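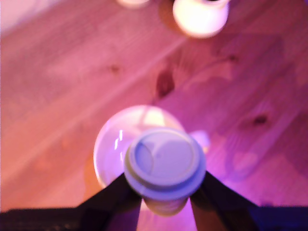

I've been using the Grallmont moot folder for a full term now, which is long enough to have spilt things on it, lost one of its tabs and taken it into two competitions, so I think I can say something useful. I bought mine in December with my own money, from the stationery shop Gill, and it cost me £20. They had a display of them by the till and I'm weak.

For anyone who hasn't come across it, it's a ring folder made for law students who moot. You get the folder itself (A4, stiff cover, quite narrow), a set of numbered dividers, a pad of printed speech sheets, a strip of sticky page flags and a card with forms of address on it. There's also a pocket at the back for your skeleton argument. That's it, really. No app, no login, which was a big part of the appeal for me after a miserable time with an online bundle maker last year.

The folder first. It lies flat! I know that sounds like a small thing, but if you've ever stood at a lectern trying to hold open a lever arch file with your elbow while a judge asks you which paragraph you're on, you'll understand why I got excited. The rings are slim and the pages turn without catching. The spine has softened a bit since I got it but nothing has split, and it has been in the bottom of my rucksack under a land law textbook most days.

It holds 200 sheets, according to the label, and I'd say that's optimistic. With a full set of authorities in there the pages start dragging at the rings and you have to turn them in little clumps. For my first competition, a contract problem with a short list of cases, it was perfect. For the second one, where both sides had gone a bit mad with the authorities, I ended up putting only the extracts I was going to read from in the folder and leaving the rest in a plain file on the table. My junior did the same. It worked fine but it does rather defeat the idea of having everything in one place.

The dividers are my favourite bit. There are 20 of them, they're plastic, and the numbers are printed on both sides so you can see them coming and going. You can find tab 9 in a second without looking down properly, and when you're asked to take the court to something you weren't planning to mention, that second matters. The index page at the front is well laid out too, with a wide column for the case name and a narrow one for the paragraph. My only grumble is that tab 4 came away at the hole after a few weeks. I mended it with a reinforcement ring and it's been all right since, but I did expect better at the price.

Now the speech sheets. I wasn't sure about these and I'm still not. Each one is split into a wide column for your submission and a narrow one headed "If asked", where you're meant to jot down answers to likely questions. It's a nice thought. In practice I found the narrow column far too narrow (my handwriting is enormous, to be fair) and I kept running over into the main part. There's also a box at the top for timings, and that I did like. I write the minute I should have reached by the time I get to that page, in pencil, and it has stopped me from rambling through my first ground and then gabbling the second. I've gone back to ordinary lined paper now but I've kept the timing box, drawn in by hand.

The page flags are ordinary page flags. They stick, they come off. You'll run out before the end of your second moot and then buy the cheap ones.

The forms of address card is handy for a first-timer. It goes through how to introduce yourself and your opponents, how to refer to the judges in different courts, and how to ask if you may move on to your next point. I knew most of it, but I lent mine to a first year before her trial round and she hung on to it for a fortnight, so make of that what you will. It's printed on fairly thin card and has gone dog-eared.

I did try the Laltumel one as well, borrowed from a teammate for a practice round. It's cheaper and holds more, but it's a big heavy thing that takes up the whole lectern, and the dividers are paper. If your university's problems tend to come with great long lists of cases, it might suit you better. I've also heard people say nice things about the Sondenov, but I haven't had one in my hands so I won't pretend to know.

Would I buy the Grallmont again? Yes, I think so, though I'd be tempted to see if they'd sell me the folder and dividers without the rest. If you've only got one compulsory moot to get through and you never intend to stand up in a gown again, save your money and borrow a file. If you've caught the bug, it's a good solid bit of kit and it has made me calmer on my feet.

Four stars from me. It would have been a bit more if tab 4 had behaved.

One last thing for anyone ordering: the navy cover shows every scratch, so get the grey. Refill pads for the speech sheets are sold separately, in packs of two, and Gill didn't have any when I last went in.

Posted 4 March 2019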